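Turnmont Center – Minutes of the November Meeting

Reading time: 4 min

Home About Rooms Minutes Forms Contact 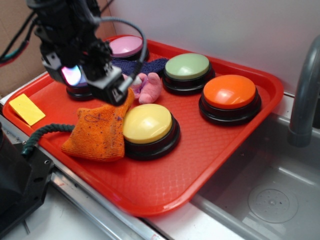

Department of Play Materials and Shared Rooms

Present: the chair, the recording clerk, four room leads, the supply coordinator and one representative of the Camacho Annex. Apologies were received from the front office.

The meeting was called to order at 3:40 p.m. The minutes of the previous meeting were approved with one correction: the word "trays" in item 5 should read "tray liners."

1. Matters arising

The replacement shelf labels have been received and put up in Rooms 1 and 3. Room 2 is outstanding. The Camacho Annex reported that its labels were printed in the old type size and asked whether they should be returned. It was agreed that they may be used until they wear out.

The question of the door stop in the storage hall was carried over.

2. Sorting trays

The supply coordinator reported on the change to mixed trays, under which push buttons, soft items and flat pieces are kept together on one tray and brought out as a set. Under the former arrangement each kind of item had its own bin, and room leads were collecting from several shelves before a session could begin.

The red tray was taken as the pattern for the discussion. It holds five round push buttons with domed tops in different colors, an orange knit beanbag, a pink plush, a navy blue knitted cloth and a flat yellow piece. Room leads were in general agreement that the raised rim is useful and that a tray without one should not be put into service.

One room lead considered that the set was too full for the youngest group and proposed that the cloth be stored separately. Another stated that the cloth was the item most often asked for in her room and that its removal would be felt. After discussion it was agreed that the cloth will stay, and that room leads may set it aside for a session at their own discretion, provided it is put back afterward.

It was further noted that pink appears twice on the red tray, as a button and as the plush, and that yellow and orange are likewise repeated. The Camacho Annex uses these repeats for matching by color and finds them helpful. No change was proposed.

Resolved: that mixed trays be adopted in all rooms, with the contents of each tray written on a card kept on the shelf.

3. Cleaning

The current cleaning sheet covers hard items only. The following was adopted for the mixed trays:

Buttons are to be wiped with a damp cloth, tops and bases, and never put in the sink.
Beanbags and knitted items are to be washed by hand and laid flat.
Plush items go in the mesh bag on the gentle cycle.
Trays are to be emptied before they are wiped. The textured floor of the red tray holds crumbs and should be brushed first.

A room lead asked whether the textured floor was a reason to choose a smooth tray in future. The supply coordinator replied that small items slide more on a smooth tray. The matter was left open until both kinds have been tried in Room 3.

4. Button batteries and spare parts

The meeting considered whether spare buttons should be held in each room or centrally. The clerk reported that 13 buttons are awaiting repair in the storage hall, several with no note attached. Room leads were reminded that a button sent for repair must carry a slip stating the room and the fault – "broken" is not sufficient.

It was agreed that spares will be held centrally and signed out.

5. Purchasing

Two quotations were before the meeting. Gadent quoted $264 for a set of replacement trays with delivery included. Zaretti quoted $116 for a smaller set, with delivery charged separately and no raised rim on two of the sizes. In view of the discussion under item 2, the Gadent quotation was preferred.

The supply coordinator confirmed that the annual allowance for play materials stands at $4,000 and that the purchase can be met from it. A request for additional beanbags was supported in principle. The color was not settled.

Resolved: that the Gadent quotation be accepted, subject to confirmation of the tray depth, which is missing from the written offer.

6. Use of the sink counter

Complaints had been received that trays are being left next to the sink at the end of the day. Room leads accepted that this occurs when the storage hall is locked early. The front office will be asked to keep the hall open until 5:30 p.m.

7. Other business

The Camacho Annex asked that lost soft items be reported monthly. Agreed.

The laundry schedule is to be posted again, the present copy being unreadable.

Actions

Supply coordinator – confirm tray depth with Gadent; place order.
Room leads – write contents cards; attach slips to all buttons awaiting repair.
Clerk – reissue cleaning sheet and laundry schedule; write to the front office regarding the storage hall.
Room 2 – complete shelf labels.

The meeting closed at 4:55 p.m. The date of the next meeting will be circulated.

Contact the clerk | © Turnmont Center | Back to top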